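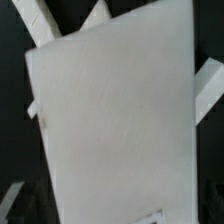 Gregor Innes
Contributing Editor, Work and Industry

The drawer is among the least celebrated mechanisms in the household. A child masters it before the age of two, and an adult will open several before breakfast without recalling any of them. For the engineers at Killavis, a robotics workshop occupying a former cannery at Isavwood, it has been the principal subject of study since December.

Their programme asks whether a general-purpose arm can be entrusted with the minor chores of a home or a parts counter: opening a drawer, retrieving an item, closing the drawer again. The answer to date is a qualified one. Over 1,000 recorded attempts, the arm failed on 37 occasions, and the failures were seldom dramatic. In most, the fingers closed a few millimetres short of the handle and withdrew with nothing.

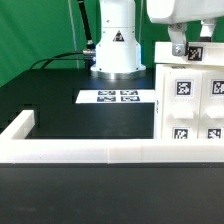
Printed markers remain central to the method. A square pattern of known size allows the software to calculate where a surface lies and at what angle, and a cabinet fitted with several of them is a far more cooperative object than the one in the average kitchen. Killavis acknowledges the point freely. Its published schedule calls for the markers to be withdrawn in stages, with a further 3,000 attempts to be logged before the final stage is assessed.

Whether such a schedule is realistic is a matter of some dispute within the trade.

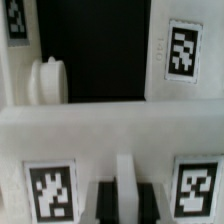
Sangkhawat considers the emphasis on drawers misplaced, and told this magazine that a household would sooner have a machine that could clear a table badly than one that could open a cabinet "to the satisfaction of a metrologist." Dukska takes the contrary view, arguing that contact with handles, hinges and runners underlies nearly every domestic task, and that a machine unable to judge how hard to pull will be of little use at the sink or the laundry tub. 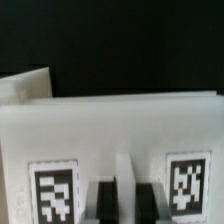
On the shop floor the case is easier to make. Storage units can be standardized, lighting can be controlled, and a labelled cabinet is no imposition on anyone. Killavis expects its first trials outside the workshop to take place at a parts counter, where the arm would serve a bank of eight drawers during the overnight shift and refer any failed grasp to the morning staff. A residential trial has been discussed, but no funding has been allocated to it.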